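Section 4: Photographing and logging your coins

Okay, so you've got Trulora installed and your first tray is open on the screen. I'll walk you through adding a coin the way I do it at my own desk. I went through my whole box of worn Roman bronzes like this, and the first tray was the slow one.

1. Click New Coin and pick a tray. Mine is called Lulurcombe, after the village where I bought the first lot.

2. Weigh the coin and type in the grams. Use two decimals (the field won't take a comma, so stick with a period).

3. Measure the widest point and enter that as the diameter. Old flans are never quite round, so don't fuss over it!

4. Set your lamp low and to one side, at 30 degrees or so off the table. Countermarks pop right out in that kind of light, even on a really tired portrait.

Caution: don't rub or oil a coin to bring up the letters. You can't undo it.

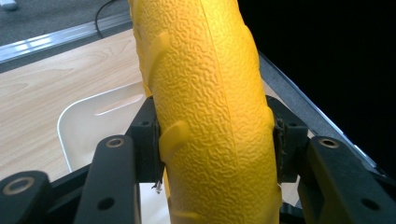
Hofstetter wrote in that step 4 never worked for dark green coins until the lamp went over to the left, level with the emperor's nose, and that a second photo with the coin turned halfway around caught a stamp the first one had missed completely. I tried it on a sestertius I'd given up on, and I could finally read the last letter. So take 2 photos of each side if the patina is dark.

5. Drag your photos into the Obverse and Reverse boxes. If you mix them up, hit Swap.

6. Under Countermark, type only the letters you can read and put a dot for each one you can't. Your guesses go in Notes.

7. Click Save, then print the label. The Borkiteo envelopes I use take 40 characters on the front, so keep the title short.

Note: Trulora doesn't back up by itself. I copy the tray file to a memory stick when I finish for the night.

Last updated 22 April 2026. The section on importing old spreadsheets should be ready in May.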